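Small exporters and the new customs form

Since September our small office at Callerau sends ceramic tiles to three countries outside the customs union, and I want to write down what I learned, while I still remember it.

The trade agreement removed the duty on our tiles. I was very happy when I read this. Then Meriem Zerouali, our broker, explained to me that the zero rate is only for goods with proof of origin. Our glaze comes from Vrabec, in another country, so we had to calculate its share in the price of every tile.

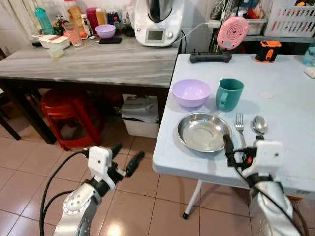
Who has to sign the origin statement?
The exporter signs it, also when a broker prepares all the other papers. In our case this is me, and I keep each copy in a folder with the invoice.

The first calculation took me 12 evenings. The limit for foreign material in our category is 25 percent, and two of our models were over it. For these we still pay the duty. My colleague Valdir Cordeiro wanted to change the glaze, but the local one gives a different blue - our customers would notice.

I also asked Stelano, who buys from us, to share the cost of the paperwork. They agreed for the large orders only. I think it is fair, but I would like to have asked before we signed the price list.

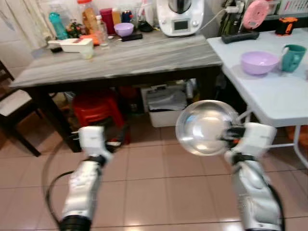
What I will do next

The broker's fee is 59 per shipment, so I will put small orders together and send them once a month. Edivaldo Lopes from Bendex promised to show me his spreadsheet for the origin shares. If he permits it, I will write about it in another post.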